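Against the Combination Appliance

There is a shop in Fostelport that sells only things that do more than one thing. You can get a lamp that charges your phone, an umbrella that becomes a stool, and a cheese board with a drawer full of knives nobody in the family will be allowed to put in the dishwasher. I went in for a kettle in January and came out after an hour with a sixteen-page catalogue and a mild headache.

My quarrel is with the arithmetic. We're told that one gadget doing three jobs saves you two gadgets. It's a lovely theory and I held to it for years. Then I owned a Sullik, a combined rice cooker, steamer and slow cooker that cost me $300, and I learned that I couldn't have rice with the stew. The stew was in the rice cooker. So I bought a pot for the rice, and the pot, being a pot, has since made soup, porridge, jam and a regrettable quantity of chutney without once describing itself as a system.

Breakfast is where the idea has really dug in. Manufacturers have decided that the morning is a logistical crisis, and that what a half-asleep person wants at 6:30 is a command centre. I have eaten a great many breakfasts and most of them were toast. The toaster did the toast. I stood beside it in my dressing gown, contributing nothing, and we were both happy with the arrangement.

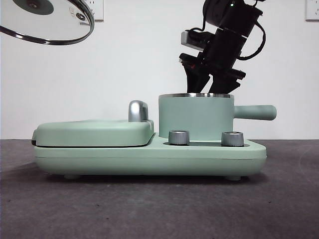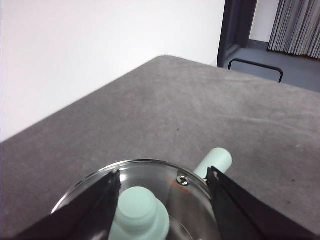
I'll grant the makers one thing, they have got very good at colour. My first Eno sandwich press was the beige of an old filing cabinet and had all the charm of one. These days the whole category comes in shades you'd happily paint a nursery, and I've caught myself admiring a machine in a window and mentally rearranging the bench for it, like a man measuring his driveway for a boat.

Then there's the matter of repair. When a plain kettle dies, you've lost a kettle. When the heating element went in my brother-in-law's Hollis, he lost eggs, coffee and toasted sandwiches in a single morning, and the part was going to cost him $200 plus postage. He still has it. It lives in the garage with the bread maker, waiting for him to become the sort of person who owns a soldering iron.

I suspect what we're buying is a better version of ourselves, one who poaches things. That person has a spare half hour and a clean tea towel, and knows where the little measuring cup went. I've never met him, though I've spent a fair bit on his kitchen.

So the Sullik is going on the kerb this weekend with a note saying it works, and the catalogue can go in the recycling. I did keep the page with the umbrella stool. It's been a wet year, and there's never anywhere to sit at the bus stop.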